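Stakar Upright Garment Steamer: is it worth the money for a charity shop?

Posted Tuesday, July 20, 2021

Every shop in the group has been offered one of these at the Fornorora trade price, and several managers have asked us whether they should say yes. We've had one in the back room at Plurorside for long enough to have an opinion, and it's a lukewarm one. 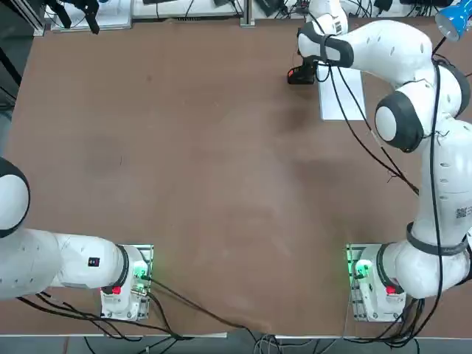

Galindo Animal Rescue, Shops Support Team

The Stakar is a floor-standing steamer with a telescopic pole, a hanger at the top, a hose and a plastic steam head. It's sold as a "professional" model. I'd take that word with a pinch of salt. The base is the same sort of moulded plastic as the household one it replaced, and the castors are no better. What you get for the extra cash is a bigger water tank (two litres) and a longer hose.

The brochure says it will do over 3000 garments before it needs descaling. I can't find anywhere what sort of water they used to get that figure, and our tap water is as hard as nails. Ours was spitting white flecks on to dark trousers well before I'd have expected it. If you are in a soft water area you may do better. We've gone over to filtered water, so there's now a jug to fill as well as a tank, and the jug is always in somebody's way.

Heating up is quick enough. You can fill it, switch it on, go and deal with a bag drop at the back door and it'll be ready when you return. It then gives a steady flow of steam on the high setting. The low setting I can see no use for at all. It drips.

On cotton shirts, summer dresses and most blouses the results are good, and I'll give it full credit there. Viscose comes up a treat. Linen is another matter. You can steam a linen jacket until the windows run and it will still look as if it came out of the bottom of a sack, which it probably did. The leaflet shows a linen suit hanging like a board. I'd like to know how long that took, and whether there was an iron just out of shot. Pleats need an iron too, so don't get rid of yours.
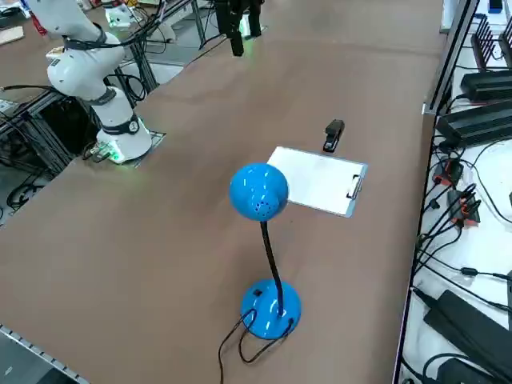

Blue desk lamp and clipboard on the table.

The pole is my main complaint. It has two twist locks and the lower one slips under anything heavier than a cardigan. Hang a winter coat on it and the whole lot sinks slowly towards the floor while you're working. We rang Fornorora, who sent another lock, free of charge and fairly promptly, and that slips as well. For coats we now use the rail and leave the pole folded down.

Then there's the hose. It's longer, yes, but it is also stiff, and if it sags below the base the water collects in it and gurgles. You have to keep lifting it up to let the water run back. Anyone with a bad shoulder will find this tiring after 10 minutes, and plenty of our helpers have a bad shoulder. Please don't put a new starter on it for a whole morning.

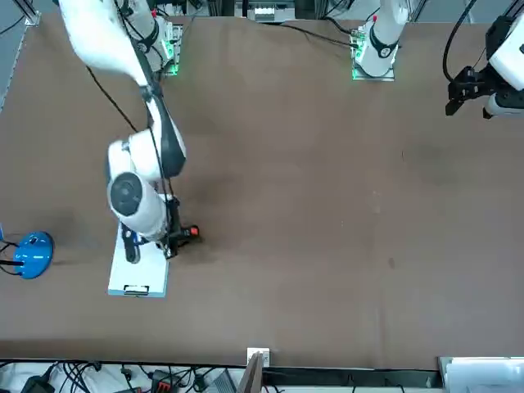
The guarantee is 18 months, which sounds generous until you read the back of the card. It leaves out the hose, the steam head, the seals and "damage arising from mineral deposits". I make that nearly everything likely to go wrong with a steamer. The heating element is covered. You also have to register the thing yourself, online, and keep the box, and I don't know a single charity shop with room to keep an empty box that size.

Spare parts can be had from Fornorora but they aren't cheap, and the steam head only comes as a set with a fabric brush we already had.

Would I send it back? No. It's faster than the old one on the sort of thing that makes up most of our rails, and the clothes do look fresher. Would I buy it at full price? Also no. If your present steamer works, keep it, descale it and spend the money on decent hangers. If yours has died, the Stakar at trade price is a fair buy so long as you don't believe the leaflet.

Shops wanting one should reply to the order email before the end of August. The old Plurorside steamer is going spare, works on one setting, and can be collected from the back door any weekday. Bring your own bag for the attachments.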